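Plirkus opens free moving-out help to 2,388 homes with its Last Bag scheme
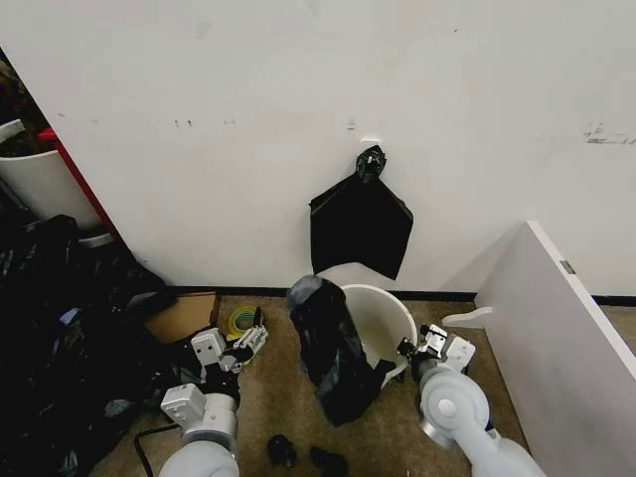
MARCHUK, 12/01/2020 - Tenants getting ready to leave a rented home will soon be able to borrow everything they need for the final clear-out, free of charge, under a scheme launched today by Plirkus, the household reuse charity. The Last Bag scheme will cover 2,388 rented homes in Marchuk and Masow, and lends out bins, brushes, buckets and basic tools, along with a supply of rubbish bags that don't have to be returned.

The idea is a simple one. Most people pack their cleaning things too early. By the time the furniture has gone and the rooms are bare, the bin is on the van, the bags are at the bottom of a box and there is still a surprising amount to throw away. Last Bag puts a set of the right things in the tenant's hands for the last few days, so the job can be finished properly and without another trip to the shops.

Each set comes with a round bucket-style bin, a roll of black bags, a stick-on hook for keeping a spare bag off the floor, a dustpan and brush, two cloths, a scraper and a small screwdriver. Sets are lent for up to 19 days. The bin has proved the favourite item by a long way - borrowers liked having something open and light that they could carry from room to room as they went.

Plirkus tried the scheme out in July with 32 households, most of them in flats and shared houses close to the Fasow depot. Their comments have shaped what is being launched today. The first sets had a lidded bin, and borrowers soon asked for one without a lid. They also asked for more bags, and for thicker ones, as old coat hangers and broken plant pots went straight through the thin sort. Both changes have been made, and we are delighted with how much better the new sets are.

The hook came from a borrower too. She had been hanging a spare bag on the wall beside the bin so that a fresh one was always within reach, and Plirkus liked the idea so much that a hook now goes in every set. It peels away from a painted wall if it is pulled slowly downwards, and there is a short note in the box on how to do it.

A printed sheet of tips is included as well, written with the help of the July households. Among their suggestions:

Start with the room furthest from the front door and work back towards it.

Line the bin before you start, and keep a second bag for things that can be recycled.

Tie bags off when they are two-thirds full. They are easier to carry down stairs and far less likely to split.

Look behind open cupboard doors and along the skirting boards before you vacuum the carpet.

Try a damp cloth on small scuffs on a white wall before reaching for anything stronger. Test a hidden patch first, especially on matt paint, which can go shiny if it is rubbed hard.

Alongside the loan sets, Plirkus will collect good-quality items that tenants can't take with them. Lamps, shelves, pans, curtains and small pieces of furniture can be handed in when the set is returned, and will go on to people setting up home in the area. During the July trial this side of the scheme was busier than anyone had expected, and the Fasow depot has cleared an extra bay to make room for it.

Tenants in the two towns can book a set by phone or at the depot counter. There is nothing to pay and no deposit, and borrowers only need to show something with their current address on it. Sets can be collected or, for anyone without a car, dropped off at the door. There are 30 sets to begin with, so early booking is a good idea at the end of the month, when most tenancies finish.

Landlords and letting agents are welcome to tell their tenants about the scheme and can ask for leaflets to hand out with moving-out letters. Plirkus does not inspect homes and takes no part in decisions about deposits.

Notes to editors

Plirkus collects, mends and passes on household goods in Marchuk, Masow and the villages between them. The Fasow depot is open to the public for donations as well as for loans.

Copies of the tips sheet, including a large-print version, are available from the Plirkus press desk.

Ends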